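# Desktop refurbishing at Wenora

Pictures from the spring round of desktop repairs at Wenora, put together by Štefánia Ondrejka. The target for March was 300 machines, and 40 of those were set aside for parts. Most are ordinary office towers, opened on their sides so the board and cables are easy to get at.

Cases come in from Trarberg on Friday and are sorted by processor socket. Ctibor Oravec keeps the list. The side panel comes off first, then the retention bracket is lifted and the socket checked for bent pins or contacts before anything else is done.
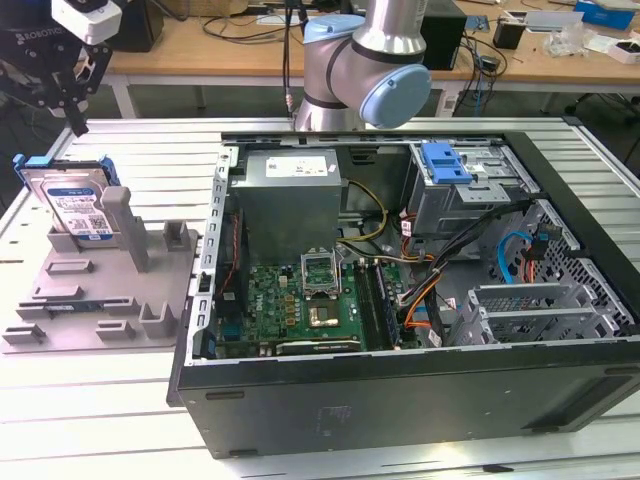 Drives are pulled next and wiped on a separate bench. Cables stay in the case if the plugs are sound – replacing a full set costs more than the time saved. Power supplies are tested under load, and the ones that fail go in the bin by the door.

Memory is matched in pairs and labeled. Matěj Beneš has the key to the cabinet.

Finished machines get a number on the back. The last one in this batch was 753, a tower going to the reading room at Vrabec. More pictures will be added when the Milline order is done.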